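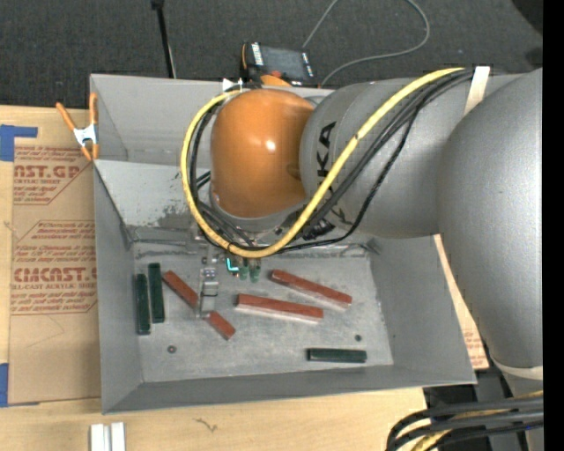
The gray metal bin on the light wood table, with red and dark green blocks in it.

Gisurcombe Gray Metal Bin, with Block Set

I've been selling bins and trays for a good while now, and this is the one I keep putting back on the front page of the shop. It's a plain rectangular metal bin. No lid, no wheels, no clever folding sides. You put it on a table, you put things in it, and you can see them all from where you're standing.

I started stocking it in April, when Lino Carbone brought one over from Gisurcombe and left it on my bench with a pile of blocks rattling around inside. I'd been using a plastic tub up to then (one of the Toom ones, which I still like for yarn and soft stuff) and the difference with hard blocks was pretty clear right away. The tub bowed in the middle once it had any weight in it. The metal one just sits there.

Now, the floor. It scuffs! I want to say that before you order, so you don't write to me about it later. The bin in my photo has plenty of marks on the bottom, and yours will too if you keep blocks in it. I've tried rubbing them out with a kitchen sponge and it made no difference, so I stopped. If you want a floor that stays pretty, ask me for the Nevon felt mat. It cuts down with ordinary scissors and it's a lot quieter – my sister won't use the bin without it.

About the blocks. They come in red and dark green, and you can order either color by itself or a mix. I like the mix for sorting, especially with kids who are just getting the hang of putting like with like. The red shows up really well against the gray. The green is a deep one, so if your room is dim you might want to set the bin near a lamp or a window. The blocks don't lock together. They stack, they line up, they get dumped out and scooped back in, and that's about all I ask of them.

Where to put it: mine lives on a table and I'd suggest the same for you. It's fine on carpet, too, but you end up bending over it and your back will let you know.

Cleaning is a damp cloth and then a dry one. Please don't leave water standing in the bottom overnight. I did that once and had to spend a morning with steel wool.

Ordering details

Item number for the bin: 1472
Item number for the block set: 367
Bins per carton: 2
Block colors: red, dark green
Felt mat: sold separately

The bins ship nested in one carton with a sheet of cardboard between them, and the blocks go in a bag inside the top one. If you only need one bin, send me a note and I'll see if I have a single left over from a split carton. I usually do.

I also get asked whether the Plirninance divider strips fit. They do go in, but they slide around a bit on the metal, and I ended up holding mine in place with a dab of putty at each end. If you've found a better way, please write and tell me – I'd love to add it to this page.

Last updated October 7, 2018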